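Skaddale Collectables: Customer Support
Ticket: Kairys 1:8 scale bounty hunter statue, left arm will not seat
Status: Resolved
Opened by: Oisín Dunne
Handled by: Triin Koppel, Inese Ozoliņš

1 May 2024, Oisín Dunne
Statue arrived in the outer carton, no damage. Torso, legs and base go together as per the leaflet. The left forearm peg enters the elbow socket but stops short, leaving a visible gap. The right arm fits flush. I have not forced it. Batch code on the base begins with HK.

Triin Koppel
Thank you. Please confirm the following before we issue a part:
Is the peg square or D-shaped?
Is there any paint inside the socket?
Does the magnet in the elbow pull the forearm in or push it away?

Oisín Dunne
D-shaped. Some paint on the socket rim, none further in. The magnet pushes.
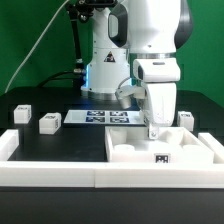 Robot arm above a compartmented tray.

Triin Koppel
A magnet that pushes has been glued in the wrong way round. The paint on the rim is a separate matter and would not hold the peg out by itself. Passed to Inese for a parts check.

Inese Ozoliņš
Checked against the Hirkley parts list. The HK run was 2,000 pieces and we have 11 other reports of the same fault, all left arm. Spare forearms are held in the Dirnow store. The replacement has the magnet reversed to match the elbow as supplied, so the torso does not need to come back. One sent by tracked post.

Fitting notes:
Warm the socket with a hairdryer on low, held roughly 12 cm away.
Clear the rim with a wooden cocktail stick. Do not use a blade or acetone.
Line up the flat of the D with the seam on the inside of the elbow and push straight in. Do not twist.

Oisín Dunne
Forearm received and fitted. Gap closed. The red on the new gauntlet is slightly darker than on the right one but I can live with it.

Inese Ozoliņš
Colour difference noted on the batch record. Old forearm need not be returned. Closing.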